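4.3 Setting up the cloth segmentation node

The segmentation node finds the outline of the cloth and gives it to the Kubiak planner, which selects the two grasp points. Do this section after the arm calibration in 4.2. The arms must be in the home position and the motors must be off.

1. Open the Surkar console and load the profile "fold_two_arm".

2. In the Perception tab, set the source to the fixed camera. Wait until the preview is stable.

3. Press Learn Background. The table must have no cloth on it during this step. The node records 19 images and builds the table model from them.

Note: If your table has a speckled pattern, set Minimum Region to 17 or higher. With a lower value the chips in the surface can be reported as small pieces of cloth.

4. Draw the work area on the preview. Keep it inside the table edges. Do not include the back wall, which can show the color of the cloth as a reflection, or the basket at the side.

5. Place one garment on the table and switch on the motors.

Caution: Keep your hands out of the enclosure when the motors are on. The software stop in the console does not replace the emergency stop button.

6. Press Grasp and Stretch. When both grippers hold the cloth, press Hold and compare the mask with the camera view.

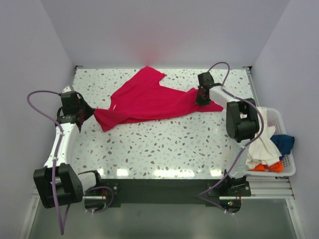 Page last changed: February, for Stornell release 2

The mask should follow the long curve of the lower edge between the grippers and also the peak of fabric toward the back wall. Folded corners near a gripper belong to the mask. The purple cables do not. If a cable is marked as cloth, increase Arm Margin by one step and repeat step 6.

7. Press Save Model. The file is stored in the Drultirach folder of the active profile.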